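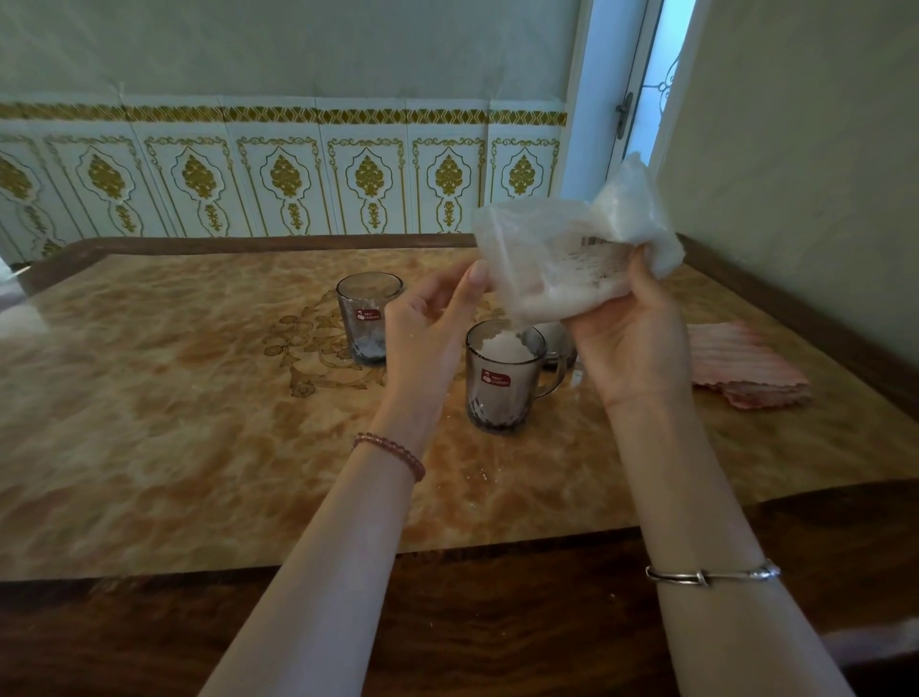
Pouring from the bag into a glass mug at the marble-patterned table.

Hiltow Street Neighbors – minutes of the December meeting

Present: Shahzad Gondal (chair), Wenceslao Arriaga, Kausar Memon, Saqib Orakzai, Shahzad Tanoli (minutes), and a good crowd from both ends of the street. Apologies came from the Vahidi Bakery, who had a big order going out and sent two trays of rolls in their place, for which we were all very thankful.

The meeting opened at 7:10. Shahzad Gondal welcomed everybody, especially the three new households from the Nokik building, and said how good it was to see people come out on such a miserable night. The minutes of the last meeting were accepted with one correction (the broken gate is on the north side of the lot, as Kausar has now told us twice).

1. Street lights
Wenceslao has been on the phone with the city again, bless him. The light outside number 119 has been logged and given a repair slot. The two by the bus stop are a different matter and belong to the transit people, so he will start over with them. Anyone who sees a light out should note the pole number and pass it to Wenceslao.

2. Money
The summer yard sale account is finally closed. After paying for the tables and the permit we have $477 left. Kausar proposed setting $100 of that aside for the snow shovels and salt we talked about last winter and never bought, and this was agreed with no one against.

3. The empty lot
This took up most of the evening, as it always does! Anix, who own the lot, have written to say that we may use it for a garden for two growing seasons if we carry our own insurance. The quote Saqib got is $700 for the year. There was a long and friendly talk over whether a garden is worth that much, with several people saying they would gladly pay for a bed of their own, and others worried that this would shut out families who can't.
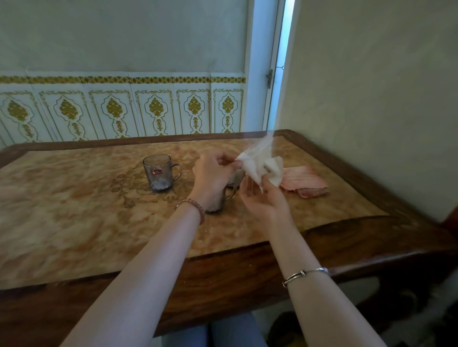 Saqib Orakzai felt that we should ask Anix for a third season before spending anything on insurance, as the soil will need most of the first year to come right and it would be a shame to hand it back just when the tomatoes were getting going. There was a lot of nodding at this. Shahzad Gondal will write back to Anix and ask – politely, and with a mention of the state of the fence.

Kausar will also find out if the church's policy could be stretched to cover us, and what it would cost.

4. Parking during snow
Even side first, same as last year. Please tell your visitors.

5. Any other business
A gray glove and a casserole dish with a blue lid are still waiting for their owners from the potluck. Wenceslao has both. The new households asked about trash days and were given more answers than they needed, but it is Friday.

The meeting closed at 8:55. Next meeting same place, 7:00, and Kausar will bring the sign-up sheet for shoveling.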